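Does background music help students revise?

Project report by Gilberto Tello and Wálter Guzmán
Supervised reading group, Sereck building

Our starting point was a claim on a poster in the library, that quiet music "boosts memory". The poster gave no source. We asked at the desk and they had no source either.

We tested 27 students from our year. Each learned a word list in silence and another with piano music playing, and wrote down what they could remember after a short break. The whole thing took 6 weeks because people kept missing their second session.

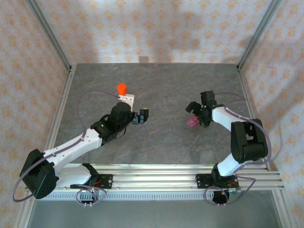
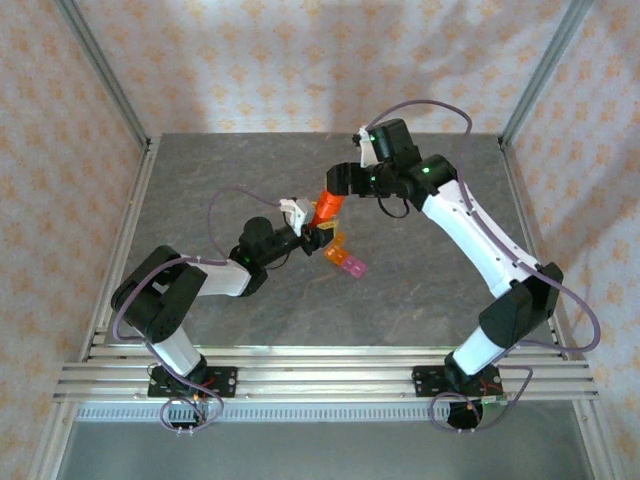

Two views of the same grey marbled worktop.

The average score was slightly higher with music. We don't think this means much. Most people did the silent list first, so by the music list they already knew what the task was. We should have swapped the order for half of them and only thought of it in February, when it was too late.

Another problem is who took part. 8 of the students told us beforehand that they always revise with headphones on, and they were keen for us to prove them right. One left halfway through the silent list and we dropped that result.

An article we read said music helps "almost everyone". It was based on an online survey of more than 900 people, who were asked if they felt it helped. Feeling that it helped is a different question from remembering more words.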